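Sernora Progress Report, Second Period
Prepared by Parvaneh Tehrani
June 9, 2018

Summary for those who read only the summary: the method works better than it did in the last report, the schedule works slightly worse, and we have spent less money than planned because the parts we wanted to buy are on back order.

What we said we would do

The proposal promised a way for an arm to learn a reach-and-grasp motion from a small number of human corrections. We set the target at 100 corrections per task. At the time this seemed modest. Our first version, Kos, needed 1000, by which point the person doing the correcting had usually learned the task very well and the arm was still thinking it over.

What we did

In May we dropped the part of Kos that treated every correction as equally important. A person nudging the arm away from a table edge means it. A person nudging it a hair to the left may just be shifting their weight. The new version, Orkach, weighs each correction by how far it departs from what the model expected, and it asks for help only when its own predictions disagree with each other.

We also moved to wrist views as the main input. The overhead view is still recorded, but it was telling the model a great deal about the ceiling lights.
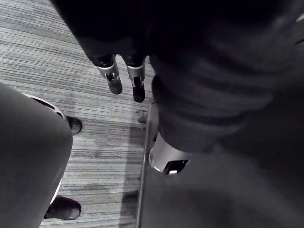 The change cost us two weeks of recalibration, one of them spent discovering that the calibration script had the left and right fingers swapped. Results from before that discovery have been thrown out, including, I am sorry to say, the best ones.

Results

On the pick-from-edge task, Orkach reached the success level of Kos after 100 corrections, which meets the target exactly and made me suspicious enough to run it again. The second run agreed. On the drawer task it does not meet the target, or come close enough for me to be clever about the wording. We think the trouble is that the handle leaves the wrist view in the last part of the reach, so the model is most confident at the moment it can see least. I have worked with people like this.

We tested with 3 operators. Their corrections differ in style more than we expected, and a model trained on one operator does poorly with another — a finding nobody asked for, but one I would like to keep.

Budget and schedule

Spending is under plan by 20 percent. The replacement force sensor from Pruselum has not shipped. If it arrives this month we can finish the contact experiments on time, and if it doesn't, I will be writing to you about an extension.

Next period

Fix the drawer task, most likely by giving the model a short memory of earlier views. Repeat the operator comparison with more people. Write up the weighting scheme, with the drawer numbers left in.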